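差出人: Fionnuala Moriarty
宛先: 共用スペース運営メーリングリスト
件名: Re: お菓子コーナーの無人販売化について

モリアーティです。ハナンさんの提案を読みました。反対とまでは言いませんが、このまま年明けに始めるのは乱暴だと思っています。

12月23日(木) Hanan Atallah さんの投稿:
> 11月の打ち合わせで話に出たお菓子コーナーですが、
> 来月から料金箱方式の無人販売に切り替えませんか。
> Dabbas の上の階ではもう同じやり方をしていて、
> 月の売上が約800個、回収率もほぼ完璧だそうです。
> 当番も不要になりますし、値段は一律でよいと思います。
> 反対がなければこのまま進めます。

まず「回収率もほぼ完璧」ですが、誰がどう数えた話でしょうか。仕入れた数と残った数を毎週突き合わせていないなら、箱にお金が入っていたという以上のことは言えないはずです。800個という数字も、売れた数なのか、棚からなくなった数なのか、文面からは読み取れません。上の階の帳簿を見た方がいれば教えてください。

一律料金にも疑問があります。チョコバーと小箱の菓子では仕入れ値が違います。高いほうから先になくなり、差額は運営費で埋めることになりませんか。以前 Skakine で似たことを試したときは、3か月で54ユーロの穴があき、原因は最後まで分かりませんでした。盗られたのか、釣り銭の間違いか、単なる記入漏れか。記録がないと、そこから先は憶測で人を疑う話になります。私はあれをもう一度やりたくありません。
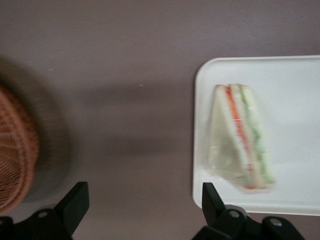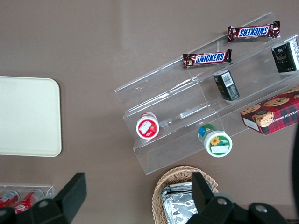
2枚目の透明な段々の台にスニッカーズや小箱が載っていますが、値札の話がまだ出ていません。

1. 先に決めてほしいこと
・仕入れ担当は誰か。「気づいた人が買う」は担当とは呼べません。
・料金箱を開ける人と、帳簿をつける人を分けるかどうか。
・賞味期限を過ぎたものを誰が下げるか。
・損失が出たとき、いくらで中止するか。金額を先に書いておきたいです。

2. Fovurell の決済端末について
ハオランさんから、料金箱の代わりに Fovurell の端末を借りる案も個別にもらいました。月600円とのことですが、手数料が別なのか込みなのか、見積書には書いてありません。安いと言われるものほど、解約条件を先に読みたくなります。契約書の写しをお持ちでしたら、こちらに流してください。

3. アレルギー表示
ルバさんが前にも書いていましたが、返事がついていませんでした。外箱から出してばらで置くなら、原材料の分かる紙を横に貼る必要があると思います。バーコードだけ見せられても、食べる側には何の役にも立ちません。

当番が面倒だという気持ちは分かります。私も先月の当番を忘れました。ただ、面倒な作業は料金箱を置いても消えず、月末に帳簿を合わせる人のところへ移るだけではないでしょうか。

それから「反対がなければ進めます」は、年末のこの時期にはやめていただきたいです。休暇で読んでいない人の沈黙まで賛成に数えるのは困ります。ダミロラさん、次回の議題に入れてもらえますか。それまでは今の当番制のままでお願いします。

モリアーティ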